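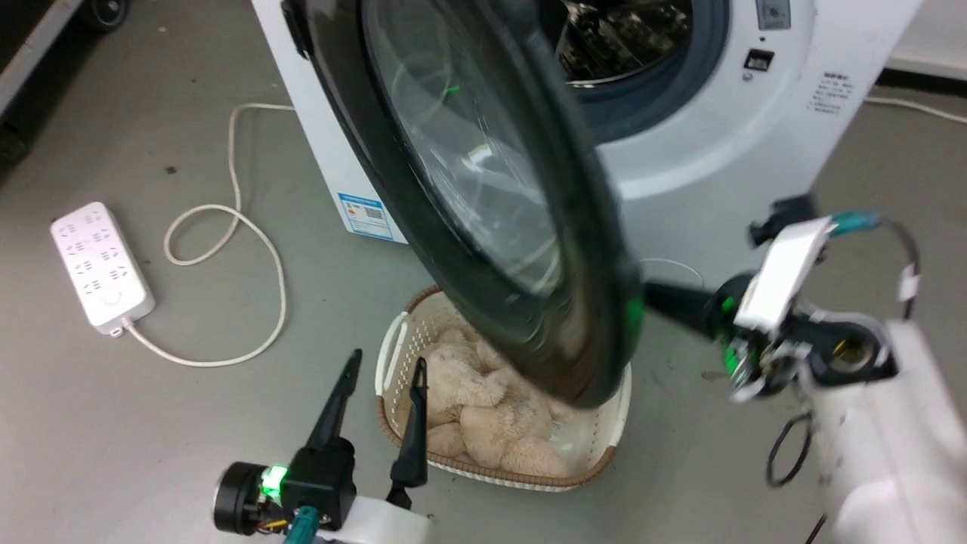 4. Operating rules for household manipulation trials

4.1 Scope

The rules in this section apply to all trials in which a two-arm robot works on a powered household appliance with a hinged door. They were drafted for the laundry task set of the Maltadness project and were in force at both test sites, Imumberg and Gowda, from 1/20/21 onward. Tasks with no powered appliance, such as folding on a table, are covered by the general site rules and are not discussed further.

We use "must" for a rule whose violation ends the trial and "should" for a rule whose violation is logged but does not end it. Earlier drafts also used "may," and operators at the two sites read it in different ways. The word was removed in July.

4.2 Floor and cabling

Floor cables are the most common source of logged violations in our records. A household laundry corner usually has a power strip within reach of the machine, and its cord is seldom straight. The rules do not ask for the corner to be cleared, as a cleared floor would make the trials a poor match for the homes they stand for. They set limits instead:

(a) No cord must lie under the planned path of the robot base.
(b) Loose loops of cord should be kept outside the working area of both grippers.
(c) The power strip must stay in place during a trial. If it moves, the trial is stopped and the start layout is restored from the site record.
(d) Cables that belong to the robot must have enough slack for full wrist rotation and must not reach the floor at any arm pose used in the task.

Rule (d) is checked once per shift with the arms moved slowly through the stored poses. A cable loop that hangs below the wrist is allowed if it passes this check. It must also clear the rim of the basket by at least 65 mm when the gripper is at its lowest task pose.

4.3 Door contact

Front-loading machines raise a problem that drawers and cabinet doors do not. The open door takes up much of the space through which the arms have to reach the drum, and on many models it drifts when it is left alone. Three ways of handling this were compared: leaving the door free, tying it back before the trial, and having one arm hold it while the other moves the laundry.

Tying back was rejected because it removes a part of the task. The free door led to repeated contact between the rim and the forearm. The rules therefore call for the third method, with the limits below.

(e) The holding finger must touch the rim of the door only. Contact with the glass is a violation at any force.
(f) The holding arm should approach from the side away from the hinge where the layout permits.
(g) Contact force at the rim must stay under 5 N once the door is at rest.
(h) The free arm must not cross above the holding arm. If the item cannot be reached otherwise, the holding arm is withdrawn first and the door is placed again.

In Figure 4, the right arm holds the door with one finger against the lower edge of the rim, while the left gripper is in front of the basket with its fingers slightly apart.

Figure 4. Door holding during the laundry task. The basket is on the floor below the open door.

4.4 Basket and load

The basket must stand on the floor, below or directly in front of the drum opening. Bulky items with a deep pile are treated as a separate load class. They hide the basket rim from the head camera, and they can catch on the latch parts of the door. For this class the lift height is raised and the speed limit of the free arm is cut by half. A basket with side handles should be placed so that neither handle lies in the path of the free arm.

4.5 Status lights and stop conditions

Each gripper has a status light on its body. A green light on both grippers is required before motion starts. The operator must be able to see both lights from the stop station. Where the door blocks the view of one of them, the station is moved; a camera feed is not accepted as a substitute.

The Zusar logging tool records the state of both grippers, the arm poses, and all stop events. The log is capped at 3000 entries per trial, after which the trial is closed and marked as incomplete.

4.6 Use of the rules

The rules were applied to 518 trials. Violations were coded by rule letter, and a trial with more than one violation was coded under the first. This choice lowers the counts for rules (g) and (h), which tend to be broken late in a trial, and the counts in Section 5 should be read with this in mind. Rule (f) proved hard to score where the machine stood close to a wall. Both sites now record the wall distance in the layout sheet before the first trial of a shift.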